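4. Results: how the jars were made, kept and finished

4.1 Making the infusion

The 28 households in Liven took to the overnight method with more gusto than we had dared hope for. Each was given dried herb from the Lloyd farm in plain paper bags (nettle leaf, oat straw, lemon balm, raspberry leaf and calendula, five herbs in all), a set of one-litre glass jars and a paper diary with a column for the hour of straining. Over the course of the study they made 744 jars and wrote 2224 diary entries, many of them far longer than the small boxes we had printed. We are enormously grateful for the long ones. A tick in a box says that a jar was strained, but a line such as "left till after the school run, very dark, lovely with honey" says a good deal more about how people really live with a pot of herbs on the bench.

Most households began their jar in the evening and strained it the next morning. The instruction sheet asked for a handful of herb, water just off the boil, a lid, and then patience. Handfuls vary, of course, and we had expected that to spoil our comparisons. When Bakilana weighed the spent herb from the returned bags, though, the differences between households were wide but those within a household were small. People have a hand for it. A cook who packs the jar with oat straw packs it every time, and the same cook will be just as steady with nettle.

Lemon balm was the great favourite and the herb most often mixed with something else. Raspberry leaf was generally drunk alone. Calendula went slowly at first, and several diaries describe the taste as "like a hay shed", but by September it had found its champions as a partner for lemon balm, where the petals give a warm colour and hardly any bitterness. Nettle was drunk by the mug in some homes and used as soup stock in others, a use we hadn't thought to ask about and were delighted to find.

4.2 Where the jars were kept

Once strained, an infusion is a weak, faintly sweet plant broth, and at bench temperature it won't stay pleasant for long. All the households had a fridge and all of them used it, but there was much more variety in where the jar ended up than our first diary form allowed for. We had offered "shelf" and "door". The diaries came back with "behind the milk", "lying down, bottom drawer", "top, at the back, where it freezes a bit" and, on one memorable Tuesday, "neighbour's". Kordestani redrew the form after the second week, and the entries from then on can be sorted with some confidence into upper shelf, lower shelf, drawer and door rack.

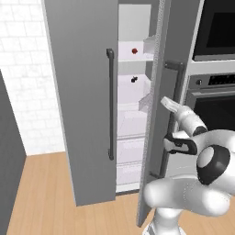
The door rack was the most common spot for the first jar of a batch. It's easy to reach and the jar stands up straight, and people told us again and again that they drank more when the jar was the first thing they saw. The second and third jars went to the shelves. This turned out to matter for our reading of the taste scores, as the first jar was nearly always finished within the day. Jars from the door rack therefore had good scores in the diaries for the simple reason that they were young. To compare like with like we used only those jars that had been open for two nights or more.

With that done, the pattern is clear and quite pretty. Lower-shelf jars held their flavour best for all five herbs. Upper-shelf jars came close behind. Door-rack jars fell away after the second night, with nettle going first: the diaries speak of a "pond" note, and Etim, who tasted blind for us and has a very fine nose for green herbs, used almost the same word without having seen them. Oat straw was the most forgiving. It went a little flat and a little sweeter, and several drinkers preferred it that way.

Adding other things to the jar muddied the results, as you would expect. A slice of lemon kept nettle fresher on the tongue and turned its colour from deep green towards straw. Honey had no effect on keeping that we could detect, though it raised the scores for calendula a great deal. Fresh mint was popular and short-lived. Where mint had been left in the jar overnight, the drinkers usually noted a cooked taste the next morning, and we now suggest adding it to the cup.

4.3 Opening the fridge

We also asked households to log how often the fridge was opened on two ordinary days. It's a dull task, and we didn't expect full sheets. We got them, some decorated by children, and they show two clear busy spells, one before school and work and a longer one in the late afternoon. Small households had quieter mornings and a late flurry. The homes with teenagers barely had a quiet hour at all.

Chraibi placed a plain dial thermometer beside a jar in each home and asked for a reading before and after the busy spells. The readings are rough, and we would not hang a theory on them. Even so, they agree nicely with the taste scores. Jars on the lower shelf hardly changed. Jars in the door rack warmed through the afternoon and were still catching up at supper. The effect was greatest where the rack was nearly empty and smallest where the jar was wedged between other full bottles, which fits what any cook knows about a well-stocked fridge. 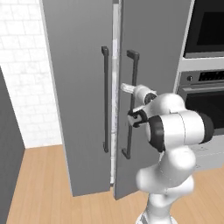 Closing habits deserve a few lines of their own, since they produced the largest single group of poor scores. When a diary reported that a jar had "gone off early", we rang the household and asked what had happened that day, and the answer was very often that the fridge had been left not quite shut. It is an easy thing to miss on a tall two-door model. Figure 2 shows the kind of position we mean, with the left door flush and the right one slightly ajar, leaving only a thin vertical opening with the pale inside showing through. Seen from across a kitchen while somebody is talking to you, a gap like that could pass for closed. Several drinkers said they had found it that way in the morning, with the jar sweating and the lemon balm already dull. We had no question about this on the diary form, and in any repeat of the study it should be the first one added.

The households dealt with it in their own ways. A few moved the jars to the side that was opened least. Others made smaller batches, which worked very well indeed: a half jar strained in the morning and finished by bedtime never got the chance to fade. This was the habit that spread most quickly from home to home, and by the last month it was the usual way of making nettle in the group.

4.4 Trying the blends

The last part of the trial let people mix freely, and it was the most fun to read. We supplied two ready-made blends from the Plenen herb room: one built on oat straw and lemon balm, the other on raspberry leaf with a little calendula. Everyone was invited to change them. Nearly every household did. The first blend gained nettle in many homes and rose petals in a few. The second was often left alone, but was drunk hot more than cold, and its drinkers tended to steep it for a shorter time than our sheet advised.

Short steeping gave a lighter cup with less of the drying, tannic edge that raspberry leaf can have, and it also kept better in the fridge. Cadwaladr had predicted this from his earlier bench work with bramble leaf, and it was a pleasure to see it borne out in ordinary kitchens with ordinary kettles. The long-steeped jars threw a fine brown sediment by the second night. It settled on standing and could be poured off, but it put some people off the last glass, and the leftovers went to the houseplants or the compost.

We can't say anything from these diaries about the effects of the herbs on health. The study was about flavour and keeping, and the drinkers were adults who already enjoyed herb teas and who had checked with their own doctor or midwife where that was called for. Nor can we speak for tinctures, which behave quite differently in storage and which none of the households made.

Scores for all jars were entered in the Ova spreadsheet by two of us working apart, and differences were settled by going back to the paper diary. There were few, mostly arising from handwriting. The word "fine" gave us the most trouble. In some homes it meant excellent and in others barely drinkable, and where the meaning could not be settled by telephone the entry was left out of the flavour comparison and kept in the count of jars made.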